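Search this site Search

Student Projects — Engineering Workshop
6 min read

Keeping the Two-Arm Booth Running: Setup, Care and Repair of the Stanier Cell

Report by Salma Belkadi and Pankaj Gautam
Project advisor: Zohreh Rostami

When we picked this project in June we thought we would be spending most of our time programming, and we should say right at the start that we spent most of it with a hex key in hand. The Stanier cell is a pair of small arms in an enclosed booth, and it had been moved from the Skirnside building without much of a paper trail. Our job was to get it back to a state where next year's group could walk in, switch it on and trust it, and to write down how we did that. We have tried to put in the things we wished somebody had put in for us, even when they seem small.

Where we started

Kanchan Mathur, who built the cell with an earlier group, was kind enough to lend us her old logbook. It gave 825 hours of running time before the move, which sounded like a lot to us, although she told us it was mostly slow, light work. The first power-up was a bit discouraging. The left arm went to its home pose nicely, but the right arm stopped halfway and reported a lost joint. We went through the software for most of an afternoon (Pankaj still thinks this was worth doing, Salma does not) before we looked at the cable.

Cables

Each arm has one purple cable that follows it all the way from the gripper back past the base, with a loop left hanging under the rail. On the right arm the loop above the gripper had been tied too short. When the elbow straightened, the cable pulled on the wrist connector and the signal dropped out. We cut the ties, let out more slack and tied it again, and then moved the arm by hand through its full reach with the power off, watching the loop the whole way. We ended up doing this three times before we were happy with it — too much slack is no good either, because then the loop swings down in front of the jaws.

We would ask anyone who takes over the cell to do the same hand check after any work on the wrist or elbow. It takes a few minutes and it would have saved us that afternoon!

Lining up the arms

Both arms are fixed to the same aluminum rail through their base plates, and they have to agree about where things are on the floor between them. The tiles turned out to be a great help, as the grout lines make a ready-made grid. We put a flat yellow piece near the middle and brought each gripper in toward it from its own side, slowly, then noted the joint readings and corrected the offsets.

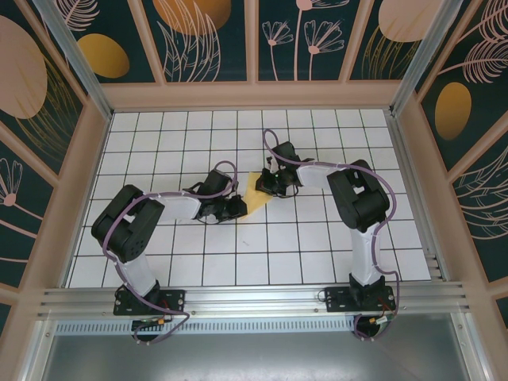
Figure 1. The left and right grippers brought in on either side of the yellow test piece.

Our first set of offsets was poor, and we traced it to the right base plate, where the bolts were not evenly tight. After we loosened and retightened them in a cross pattern, the readings stopped wandering. The final check was a run of 203 approach moves with both arms taking turns, and we stayed with the cell for all of them. The right arm missed its mark twice, both times early in the run, and we have not found out why. Trilok Thakur suggested the joint may need to warm up a little, so we now do a short exercise routine before any measuring, and we would love for somebody to test that idea properly.

Regular care

Our routine is simple. Before a session, wipe the tiles, look over the small connectors beside each base, and press on both base plates to feel for movement. Every month, check the bolts and the cable ties, and write the result in the logbook even if nothing has changed. Please also keep the vented strip under the rail clear, and don't use the tray below it for screws. We did, and we were fishing them out for days.

By the end of the project the cell had made 2,645 moves under our care. The spare wrist servo is in the cabinet at Poltcombe, and the logbook has gone back to Kanchan, who has promised to pass it on to the next group along with a copy of our offsets.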